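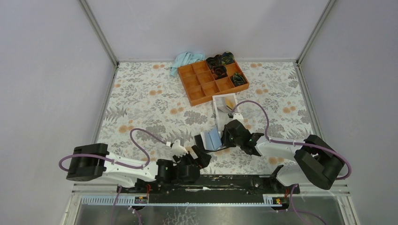

Issue 517 | Page 6

Two Arms, One Cloth: The Robotics Club Takes On Folding

If you walked past the back workshop any Thursday this fall, you probably heard a lot of groaning followed by a lot of cheering. The robotics club has picked folding as its big project for the year, and we are having the best time with it!

Folding is a great problem because everyone thinks it's easy until they have to explain it to a machine. A block stays a block when you pick it up. Cloth slumps and bunches and slides away from you, and it never lands the same way twice. One arm on its own mostly drags it around the floor, so our setup uses a pair, mounted side by side on one rail, and the real work is getting them to cooperate. In the picture they have a light blue cloth held up between both grippers, with its folded edges making a little triangle. Getting two grippers to hang on to the same piece of fabric without a tug-of-war took us most of October.

The students named the pair Harb (left) and Gelance (right), and the names have stuck so well that they're in the code now. Sorry to whoever inherits it.

The orange tray behind the arms is for the second half of the challenge, which we're calling the Drudby Run. Rolled pieces go into the compartments, and the arms have to choose an open spot each time. The newer members have taken over this part and they are flying. One pair rewrote the whole spot-picking routine over a weekend, and it's shorter and easier to read than the version the rest of us had been defending since September.

We've also been keeping a log of every attempt, good or bad. As of this issue we're at 2,849 tries, and 2,583 of them went into the "usable" pile, meaning the recording is clean enough to learn something from. That doesn't mean the fold was pretty! Some of our favorite entries are total disasters, and the notes column has become required reading at snack break. ("Harb let go. Gelance did not notice." is the current champion.)

People keep asking about the leafy floor pattern. Yes, we like it, and yes, it stays.

Coming up: we're taking the whole rig to the Lirnammont student showcase, where each team gets six minutes at the table. We need people for the demo crew, the poster, and cable wrangling (purple cable experience a plus). You don't have to know how to program. Half the crew started out sorting screws, and two of them now run the calibration.

We meet Thursdays right after last period. Bring an old washcloth if you have one to spare, and come watch a few folds!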